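Tukell: a word list of family kitchen talk

2024-05-15, by the Tukell maintainer

5 min read

# What this is

Tukell is a plain list of the words people use at home for food, cooking and bits of the kitchen, the sort you grew up with and then got funny looks for at university. My gran called the end of a loaf the "nobby", my other gran called it the "topper", and I've been writing these down ever since (first in a notebook, then in a spreadsheet, now here). There are almost 2000 entries at the moment.

It's one CSV file, `tukell.csv`, in UTF-8, with a header row. Open it in whatever you like!

## Columns

- `word`: the word as the person spelled it. I don't tidy spellings, so "nobby" and "nobbie" both get in.
- `meaning`: my own short gloss, or theirs if they sent a good one
- `area`: where the person learned it, which may be miles from where they live now
- `heard_from`: gran, dad, school, neighbour and so on. There are 18 of these and I'm trying hard not to add any more.
- `sure`: yes, no or blank. Blank means I forgot to ask.

## Where the words came from

Most came through the form on the old Nustisano blog, which I ran until the comments got eaten by spam. A smaller batch came from the Jillel food forum, where I asked first and they were lovely about it. The last 63 are from Ogola, a newsletter about allotments, and they lean heavily towards potatoes.

No names or emails are in the file. If a meaning had somebody's surname in it I took the surname out and left the rest alone.

## Known problems

The north of England is all over this list and Wales barely gets a look in. That's down to who I know and who they know. Please don't use it to draw maps, or at least don't blame me for the maps.
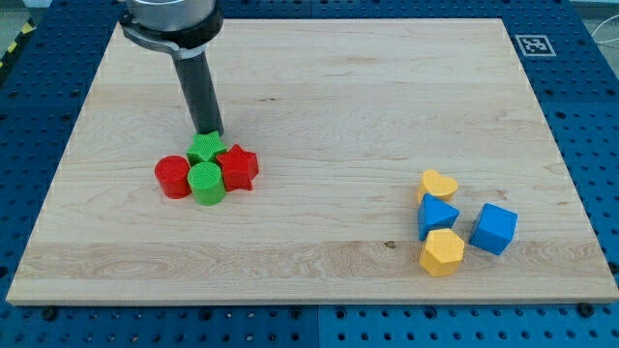

Duplicates are the other headache. "Butty" is in there 5 times with slightly different meanings, and I've kept them all, as I think the differences are the interesting part. If you want one row per word you'll need to merge them yourself. Some meanings also have commas in them, so let your software deal with the quote marks and don't split lines by hand like I did the first time.

## Using it

CC BY 4.0. Credit "Tukell word list" and you're fine. Corrections and new words are very welcome through the issues page, and I'll do a proper update in September once I've been through the backlog (there's a shoebox of postcards as well).

Contact | © Tukell | Back to top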